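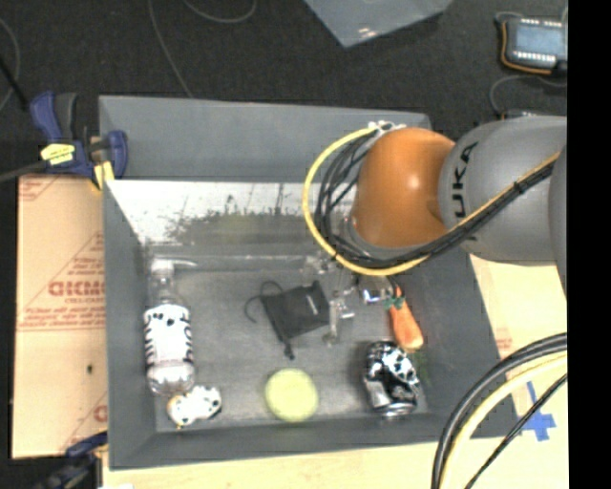 Budgeting for a second bin picking cell: what would you spend on first?

benchrat_5
We've got one picking cell running, an orange and grey arm over a grey bin, and I have to put in a request for a second by the end of September. My manager, Pouran Sharifi, wants a single page with costs against each line. The test items are mixed household bits: a spray bottle, a fabric pouch with a drawstring, a drinks can, a carrot shape and so on. It's all light stuff.

The arm is the easy line because we'd buy the same again. What I can't decide is how much to put aside for grippers and how much for everything else. I have quotes from Oketti and Tallby for the gripper, and they're a long way apart. Has anyone bought from either?

quillon
We have two Tallby grippers. They work, but the fingers are sold separately and that wasn't clear on our quote. Ask for the price with a spare set included. We go through fingers faster than anything else on the cell.

Also ask what the lead time is on fingers alone. Ours was longer than for the gripper.

marrowfat
Put money in for cables and cable management. Everyone forgets it. If you're strapping the yellow cable and a bundle of black ones to the arm with a tie, as on the first cell, that's fine for a while, but I'd want a proper dress pack on the second one. We spent 500 on ours and I haven't touched it since.

quillon
Don't agree with that for a bench cell. Ties cost nothing and you can redo them in a few minutes when you change the gripper. A dress pack makes sense if the arm is doing the same job all day. If they're swapping tools every week it just gets in the way.

marrowfat
Depends how much slack you leave at the wrist. I've seen loops catch on the side of a bin. A snagged connector cost us more than the dress pack did.

benchrat_5
We change tools a fair bit, so I'm leaning towards quillon on this. I could put it down as an optional line and see if it survives.

Ladan Mazandarani
I do the purchasing side for a lab with four of these, so a few things from that end.

Quote the bin and its fixings as a line of their own. Clamps on the rim are all right to start with, but if the second cell is meant to give the same results as the first, the bin has to sit in the same place every time. We had a plate made up by Egilsson for 751 including delivery. It bolts down and the bin drops in. It was dearer than I wanted, and I'd still buy it again.

Think about the bin itself too. If the inside wall is shiny like the far side of that one, your camera will have a hard time with it, and a clear bottle makes it worse. A matt liner is cheap. Get two.

benchrat_5
Thanks, that's useful. We do lose the bottle more than the other items. I hadn't thought of putting a liner in the budget. Is there one you'd recommend?

Ladan Mazandarani
Ours came from Festance, cut to size. Send them the inside measurements, and remember to allow for the sloping sides. We didn't the first time.

tom_in_stores
Bit of a different view. Why a second cell at all? If the first one isn't busy overnight, a second bin and a spare gripper would get you most of the way for a lot less. I'd want to see the hours before I signed it.

benchrat_5
Fair question. It is in use most days but not at night. The trouble is that two groups want it set up differently and each changeover takes half a morning.

tom_in_stores
Then put the changeover time on the page. That's your case. I'd still price the cheaper option next to it, as you'll be asked.

quillon
Agree with Tom on that. And keep a contingency. We put in about 1000 and used all of it, mostly on connectors and a replacement power supply.

benchrat_5
OK. Lines so far: arm, gripper with spare fingers, mounting plate, two liners, cables, contingency, and the dress pack as an option. I'll go back to Oketti and Tallby about the fingers and post both prices once I have them. Draft has to be with Pouran on Friday.

marrowfat
Check whether the arm price includes the controller cable. Ours didn't.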